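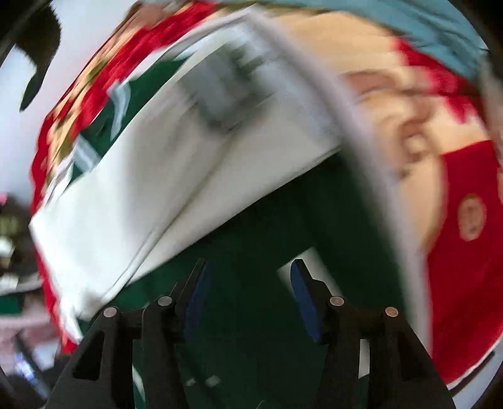 The rulebook that Yolandi Modise carries around in her bag is 11 pages long, stapled twice, and has coffee on the cover. It tells people how to fold laundry while holding a gripper. I read it on the train in one sitting and then read it again, and I have been pestering friends with it ever since.

Modise runs recording practice at Hodside, a small outfit that gathers demonstrations of household work for training robots. People take a hand-held gripper home, do their chores with it, and the camera on the tool records what the fingers meet. Fabric is the subject she gets most excited about. A mug has one shape. A flag or a bedsheet or a big two-colored shirt has thousands, and it will find a new one every time you lift a corner.

"Cloth is where you find out if your rules are any good," she told me on a Tuesday morning, already halfway through turning a towel inside out to make some point about hems.

So what does a good rule look like? Rule 4 is my favorite: open all the way before you approach. Fingers wide, nothing between them, then go in. A half-open gripper near cloth tends to push it along the bed, and the recording ends up full of nudges that a robot would dutifully learn. Rule 6 says to pinch a single layer at an edge or corner unless the task sheet says otherwise. Rule 7 deals with speed, and it has been rewritten more than any other.

Speed is a lovely problem, because hands are fast! A person shaking out a large piece of fabric can turn most of the picture into streaks while the gripper, fixed in front of its own camera, stays perfectly crisp. Early drafts simply said "move slowly." Apinya Kongkaew, who reviews the recordings, hated that. Slow folding looks wrong. People hesitate, they hover, they stop flicking the cloth out the way anyone would at home. The current text lets you move at your normal pace during a lift or a shake and asks you to settle for one breath before each grasp. Kongkaew went through 113 bed-folding recordings to check the new wording and sent back 30 with notes, mostly about the settling.

Then there is the question of what the cloth is lying on. Plenty of labs would insist on a plain gray table. Hodside's rulebook goes the other way, and I think it's right. Fold on the bed you have, with the blanket you have. Cartoon faces are fine. Bright reds are fine. Clutter at the side of the room can stay, as long as mail, family photos and screens are put away first (Rule 2, and the only one printed in bold).

Surachet Limsakul came to this from factory safety, where standards run to hundreds of pages and the machine sits behind a fence. He wrote the section on stopping. Anyone in the home can call a stop, including kids, and the recording is then thrown out without discussion. He also wrote the checks that open every session: pads seated, pivots moving freely, no grit in the joints, no loose thread wound around a pin. It takes a minute. He would like it to take two.

What I admire most is the back page, a blank table headed "Rules that didn't work," where anybody who records can add a line. Somebody has written, in green pen, "Rule 9 makes no sense with fitted sheets." Rule 9 is now being redone, and a draft should go around in December. Modise showed me the three competing versions, spread them out on the towel, and asked which one I could follow with one hand busy. I picked the shortest. She wants to try it on a duvet cover first.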